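Deltton's night bus is coming back, and I've already picked my seat

July 14, 2021

Well, it's official. The night bus is coming back to Deltton this November, and if you heard someone whooping on Erkell Street last night right after the town meeting let out, that was probably me.

For anyone who moved here recently, the night bus was the 576. It left the depot late in the evening, went up Erkell Street, looped past the hospital and the bakery warehouses, crossed the river and came home the long way through the east side. It started in 2012 and it was cut in the spring of last year, when hardly anyone was riding anything. The transit office called it a pause at the time. I wrote a pretty grumpy column about that word, and I got a lot of mail agreeing with me, plus one postcard telling me to buy a car.

I don't have a car. I've never been any good at driving, and I gave up trying years ago after a parking lot incident I'm still not ready to put in print. So I rode the 576 home from this newspaper more nights than I didn't, and I knew it the way you know a kitchen. The third row on the left had the heater that worked. The back door stuck in cold weather and you had to lean on it with your hip. There was a driver who hummed the whole way and always stopped humming at the railroad crossing, and I never found out why.

So what did the council vote on? The plan brings back the bus five nights a week to start, with the two missing nights to be looked at again once there are some rider numbers. It'll run once an hour from ten at night until the first day buses go out. The fare stays the same as the daytime fare, which was a real fight a few years back when somebody wanted to charge double after midnight. (You can imagine how that went over with the people who clean offices for a living.) Monthly passes will work, and so will the paper transfers, as long as they were punched that same evening.

The route is a little different too. It'll still go up Erkell and past the hospital, but it won't do the full loop around the old fairgrounds anymore. It's going to cut over at Nguyen Avenue and come down by the apartments there, a stretch that never had a late bus before. I walked it last week to see how long it would take me from the new stop to my front door, and it's longer than before, uphill, with one of those sidewalks that quits halfway and makes you walk on somebody's lawn. But I'll take it! A lot more people live along Nguyen than out by the fairgrounds, and I can't really argue with that just because my knees would like to.

The money was the sticking point for most of the evening. The town had asked for a state grant and got less than it wanted, and there was a long back-and-forth over what to trim. In the end they dropped the new shelters and kept the hours. That seems right to me. I'd like a shelter as much as anybody, especially at the river stop where the wind comes straight off the water, but a shelter with no bus coming is just a place to be cold in. The old benches are staying, and the one outside the pharmacy is supposed to get its missing slat back. 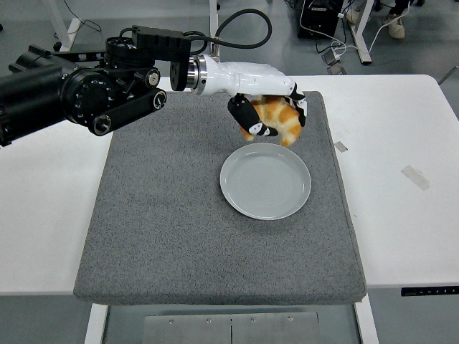
There was also a petition, and it made more of a difference than I expected. It went around all winter, at the laundromat and the food pantry and the counter at the diner, and by the time it landed on the clerk's desk it had 600 names on it. I signed at the diner with a pen that was mostly ketchup. The council president read the number out loud and then read it again, and you could feel the room sit up a bit.

Public comment went on for a good long while. A nurse talked about paying for a cab home after every late shift and how it ate up the first hour of her pay. A man who works nights at the bakery said he'd been biking, which was fine until it snowed, and then he'd been walking, which was less fine. A high school student wanted to know if it would stop near the movie theater. (It will, on the corner, same as before.) One neighbor from the east side spoke against it, and I want to be fair to her, because she had a point about the noise. The old buses idled outside her bedroom window for long stretches and she'd complained for years without getting anywhere. The transit office has promised that drivers will shut the engine off at that stop, and it's in the minutes now, so she can wave it at them.

You'll be able to check where the bus is on your phone this time. The town is using a service called Zululico, which shows the bus as a little dot on a map and is supposed to tell you when it's close. I tried the daytime version on my way to the meeting and the dot was behaving itself, though it did put me in the middle of the river for a minute. If you don't have a smartphone there'll be a number to call, and a person will answer it until midnight. After that it's a recording. I asked if the printed schedules were coming back as well - I like something I can stick on the fridge - and was told yes, at the library and at the depot window, once the times are final.

Now, the times aren't final yet. There are two things still to be settled before the first bus rolls. One is drivers. The depot needs more of them than it has, and the jobs were posted this week, with training paid and the license test paid too. Night hours get a bit extra on top. If you've got a clean record and you don't mind being awake when everyone else is asleep, the depot window has the forms. The other is the railroad crossing, where the road crew is digging up the approach this summer. They say it'll be done well before the leaves are down. I've lived here long enough to keep my good shoes by the door just in case.

I did ask about the third row on the left, by the way. The buses are newer ones, moved over from the daytime routes, and I'm told the heaters work in every row. I guess I'll have to see about that. I'm also told the back doors open by themselves, so there goes my one athletic skill.

The first few nights will be free to ride, and the exact date will be posted at the depot and printed in this paper as soon as we've got it. There'll be one more public meeting on the schedule before then, at the library, in the downstairs room with the folding chairs. If you work late, or your kid does, or you just like being able to stay for the end of the movie, go and tell them which times you need. Written comments count as well. You can drop them in the box by the library's front desk, and please print, since the transit office says it had real trouble with some of the handwriting on the petition - mine included, I'd guess, what with the ketchup.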